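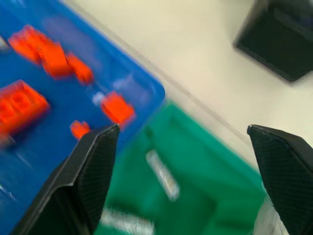
Seit November versuche ich, unseren Keller auszumisten, und ich bin jetzt so weit, dass man wieder bis zur hinteren Wand gehen kann. Seitlich zwar, und mit eingezogenem Bauch, aber immerhin! Wer hier schon länger mitliest, weiß, dass ich das Thema gern vor mir herschiebe. Diesmal hatte ich mir vorgenommen, jeden Abend eine Kiste zu schaffen, immer nach dem Abendessen, und dann ist Schluss. Das klappt erstaunlich gut, solange ich mich nicht hinsetze.

Die schlimmsten Kisten sind ja die gemischten. Eine voller Bücher ist in einer halben Stunde erledigt, aber eine, in der Lampenfassungen, Urlaubspostkarten und ein einzelner Rollschuh liegen, kostet mich den ganzen Abend (und den Rest der Familie die Nerven, weil ich mit jedem Fund die Treppe hochkomme). Am Ende der ersten Woche lagen 19 Ladekabel auf dem Küchentisch. Zu zwei davon gibt es noch ein Gerät.

Dann die Sache mit dem Verkaufen. Ich hatte mir ausgemalt, dass ich mit dem ganzen Zeug die neue Regenjacke finanziere. 167 Euro sind bisher zusammengekommen, davon allein 50 für Omas Nähmaschine, die Rosemarie Rathjen aus dem Nachbarhaus unbedingt haben wollte. Sie näht jetzt Vorhänge damit und hat mir schon ein Kissen angedroht. Alles andere waren Kleckerbeträge, und für jeden davon habe ich gefühlt hundert Nachrichten geschrieben. »Ist noch da?« Ja, ist noch da. Und dann nie wieder was gehört.

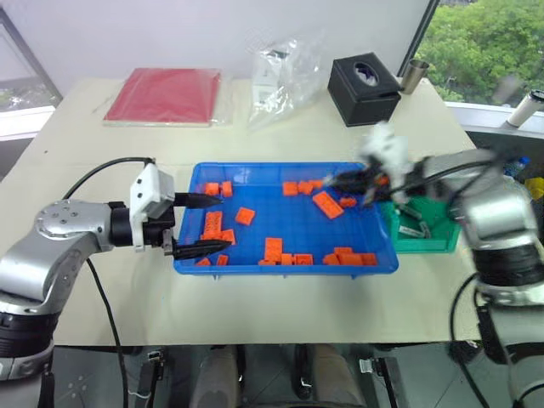 Inzwischen stelle ich das meiste einfach zum Verschenken raus oder bringe es zu Brinkmann, dem Gebrauchtwarenladen hinterm Bahnhof. Die nehmen Geschirr, Bücher und kleine Möbel, aber keine Matratzen und keine Videokassetten, falls jemand fragt. Gerd Stüber, der dort die Annahme macht, schaut sich jedes Teil einzeln an, und das dauert. Am besten geht man gleich morgens um zehn hin, nachmittags steht die Schlange bis zum Fahrradständer.

Behalten habe ich natürlich auch einiges. Die Einmachgläser zum Beispiel, obwohl ich seit Jahren nichts mehr eingekocht habe, und den Schlitten, den wir vielleicht doch noch mal brauchen. Und Papas Werkzeugkasten, an den gehe ich vorerst nicht ran.

Als Nächstes kommt das Regal neben der Heizung dran, da stehen lauter Farbeimer mit eingetrockneten Resten. Die müssen zum Wertstoffhof, und vorher muss ich mir ein größeres Auto leihen. Falls ihr übrigens wisst, wer heute noch Videokassetten nimmt, schreibt mir das gern in die Kommentare, ich habe zwei Umzugskartons voll.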